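Section 4: Setting Up the Gillel Feeder for a Home With More Than One Cat

Read this section before you plug anything in. The cats will not wait, so shut them in another room.

4.1 Choosing a spot

1. Put the feeder on a hard, level floor, at least 17 inches from the water bowl. Cats dislike eating next to their water, and they dislike you for not knowing it.
2. Keep the cord behind the unit. If you own a chewer, fit the Susance cord sleeve (sold separately – sorry).
3. Leave both sides open. A cat that feels cornered at dinner will take it up with the other cat.

CAUTION: Do not place the feeder on top of the refrigerator. It will come down, and so will the kibble.

4.2 Pairing the collar tags

1. Hold the PAIR button until the light turns blue.
2. Pass the first tag over the bowl. Wait for two beeps.
3. Repeat with the second tag.
4. Fasten each tag to the correct collar. Owners of identical black cats should do this step in daylight.

Note: The feeder remembers up to 2,000 visits. Most households fill this by May, and the oldest visits are then erased. No action is needed.

4.3 Setting portions

1. Turn the dial to the cat's number.
2. Press + or – until the display shows the portion your vet suggested, in grams. The largest single portion is 100.
3. Press SAVE. The lid will open and close once.

CAUTION: The lid stops when it meets a paw. Some cats find this out early and treat it as a doorbell. If the lid opens more than it should, switch on Halliday mode (Section 6), which adds a delay between openings. 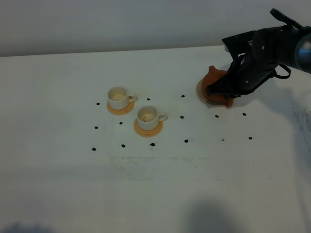

Fig. 4. Gripper holding an orange teapot.

4.4 The first night

1. Leave the old bowl beside the feeder, empty.
2. Schedule the first meal for 6 a.m. You will be awake anyway.
3. If one cat refuses to approach, put a spoonful of wet food on the rim and leave the room. Staring does not help.

Note: Tag trouble? Write to Tanko Nwachukwu at the Jorncombe service desk and include the serial number from under the bowl. Wash the bowl first, or you won't be able to read it.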